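Folding and sorting help wanted at Dirnelari – part-time, starting February

Hi! I'm Joyce Ogola and I look after the clothing side at Dirnelari. We take in sports kit and everyday clothes, sort them, fold them and pack them into bundles for local clubs, and I need 2 more people for the folding room. If you're the kind of person who refolds the sweaters in a store, please keep reading.

The work is simple but there's plenty of it. You take a piece out of the pile, shake it open, check the seams and hems, lay it flat and fold it to the size on our chart. Shirts go one way, shorts another, and towels get their own fold (Wycliffe Makori will teach you that one, he's very particular about it). We work on a big padded gray surface, nice and wide, so you can spread your elbows.
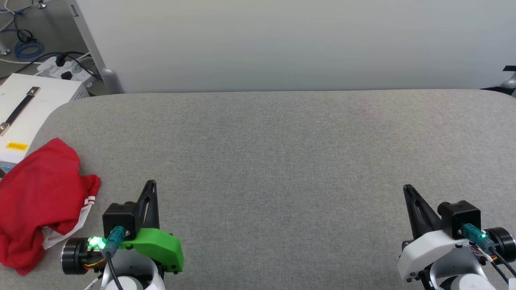 The gray folding surface, with a red piece waiting its turn

Shifts are 3 hours, mornings or afternoons, you choose. Mornings start at 9 and tend to be chattier. Pay is 22 dollars an hour and there's a staff discount at Jamivetti, the cafe downstairs – the soup is worth the trip by itself. You'll be on your feet for most of the shift, so wear comfortable shoes.

I don't need a resume a mile long. Experience in a laundry, a store or a hotel is great, but so is having folded for a big family! I do need you to be on time, to be fine with repeating the same job, and to speak up when something has a hole in it. Colors matter too, because reds and whites get stored separately and team kit has to stay with its own set.

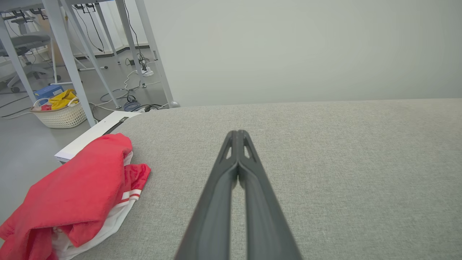 Red on top, white with red stripes underneath, all still to be folded

To apply, drop a note at the Halberg building, 79 Biwott Street, marked for me, or stop by the front desk and ask for Wycliffe. Tell us which shifts you'd like and when you could start. We'll invite you in for a paid trial shift, and you'll get a yes or no from me before you go home.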